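Laundry Room Walk-Through, Unit 42, Womden building
Checked by: Mulugeta Kassa
Monday, started 9:40 am
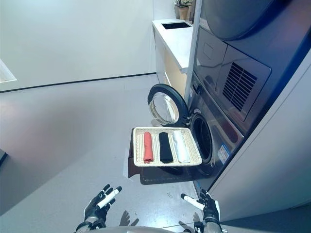 Marks used: OK / FIX / WATCH / N/A. Comments go under the line. Anything marked FIX gets a ticket same day, don't wait for the end of the round.

1. WASHER

Door opens all the way - OK
Swings left, clears the wall.

Door glass, cracks or chips - OK
Wiped it, no chips. Black ring around it firm, not loose.

Door gasket - WATCH
No tears. Bit of lint and one hair tie in the bottom fold, took both out. Black spots starting low down, wiped most of it off. Tenant to leave the door open between loads. Told them last time too.

Drum turns freely by hand - OK
No scraping.

Nothing left in drum - OK

Supply hoses - FIX
Cold side hose is the old rubber kind, has a bulge near the valve. Hot side was swapped for braided already. Do the cold one to match. Ticket in with Sobczak. Shut the cold valve till they come, tenant knows no washing till its done.

Shutoff valves turn - OK
Hot one stiff. Worked it back and forth a few times, better.

Drain hose seated in standpipe - OK
Zip tie still on.

Level, no rocking - OK
Pushed on both front corners. Solid.

Front panel - OK
Stainless, fingerprints only. Sticker on the front right, left alone.

2. DRYER (stacked on top)

Stacking kit tight - OK
Both brackets. Quarter turn on the left rear screw.

Door latch - OK

Lint screen - FIX
Full. Cleaned it but the mesh has a tear along one edge so lint is getting past. Needs a new screen, Nudeo carries them. Do not run without it!!

Lower front grille clear - WATCH
Dust on the slats. Brushed it off, put it on the list for every visit. Nothing to be leaned or hung on it.

Vent duct behind unit - OK
Metal, not the foil stuff. Not crushed. Pulled the clamp, looked in with the flashlight, light lint only. Last full cleaning was April, due again next April.

Outside vent flap - OK
Opens when running. No nest this year.

3. ELECTRICAL

Outlet not warm after 20 min run - OK
Dryer only, washer not run, see hoses.

Cords, no pinch or fray - OK

Breaker labeled - FIX
Label fell off, was lying in the bottom of the panel. Somebody needs to make a new one, mine was out of tape.

No extension cords - OK
Was one in here last round, gone now. Good.

4. FLOOR AND WALLS

Floor dry - OK
Light gray, shows water easy. Felt along the base of the washer with a paper towel, came up dry.

Trip hazards - OK

Leak sensor - FIX
Plesis sensor dead, no beep on the test button. New battery, still no beep. Replace the whole thing.

Wall behind unit, damp or stain - OK
Old stain low on the right, same size as last time, I drew a pencil line round it then and its still inside the line.

Clearance on right side - WATCH
Tight. Stack stands close up to the wall. Within what the sheet allows but just barely, dont let anyone shove it over further.

5. STORAGE AND SUPPLIES

Detergent up high, caps on - FIX
Pods on a low shelf. Kids visit here. Moved to the top, tenant ok with it. Closing this one on the spot.

Bleach and ammonia cleaners kept apart - OK

Nothing flammable stored - OK
Asked about the paint can from last time. Gone to the drop off.

6. PERSON USING THE ROOM

Knows where water shutoff is - OK
Showed me without asking.

Cleans lint screen every load - no
Says "most loads". Talked about it again.

Doesn't leave dryer running when out - OK says

OPEN ITEMS
Cold hose - Sobczak, first thing, before anything else
Lint screen - Nudeo, order it
Breaker label - me, next visit
Leak sensor - Plesis replacement, check the storeroom shelf frist, may be a spare

Budget for this round is 800, hose and sensor and screen should fit with room left. Receipts in the folder pls, not in the truck.

Finished 10:25. Recheck once hose is in. - M.K.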